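Equipment Planning Coordinator, Robotic Handling
Brerden, Sultwood site
Posted 4/24/19

Brerden is hiring an Equipment Planning Coordinator for its robotic handling group in Sultwood. The job is to work out what the group needs to buy, what it will cost over its working life, and when it has to arrive. You will report to Pirjo Kuusisto, Head of Operations. The position is full time and permanent.

Background

The group develops picking and sorting routines for small plastic containers and the goods that go in them. Work is done at table stations with two-finger grippers. Purchasing has so far been handled by the engineers between other duties, and orders have gone out late. We are adding stations in August and want one person to own the plan from first request to final invoice.

What you will do

Keep the equipment register, which now has 1317 lines, from arms and controllers down to cables, fingertips and table hardware.

Build the yearly equipment budget with the engineers and update it every month. This covers spare parts, service contracts, software licenses and freight as well as the machines themselves.

Get quotes, compare them on the same terms, and write a short recommendation. Any single purchase over $4000 needs one, with at least two suppliers priced.

Plan consumables and test items. A station goes through more of these than people expect, and sizes and colors have to match what the test plan calls for. Slotted baskets in yellow, blue and red are a typical case: they are cheap per piece, but a wrong size can hold up a whole set of trials.

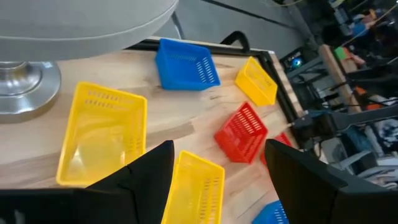 What we are looking for

Two or more years in purchasing, production planning, lab management or similar work. You do not need to be able to program a robot. You do need to read a data sheet, ask an engineer what a part is for, and notice when payload or reach in a quote does not match the request.

Good spreadsheet skills. We use Breathnach for orders and will train you on it.

Clear written English. Most of our suppliers are handled by email.

A driver's license is useful, as you will visit our storage unit in Drudby a few times a month.

Hours and pay

40 hours a week, with flexible start times. Pay depends on experience and will be discussed at the first interview. Paid vacation and health coverage start on the first day. There is a training allowance after six months. Remote work is possible one day a week once you know the equipment.

How to apply

Send a resume and a one-page letter to Pirjo Kuusisto at the Sultwood office. In the letter, describe one piece of equipment you helped buy or plan for, what it cost, and what you would do differently. Please put reference 47 on both documents. Interviews are held on site and include a short budgeting exercise.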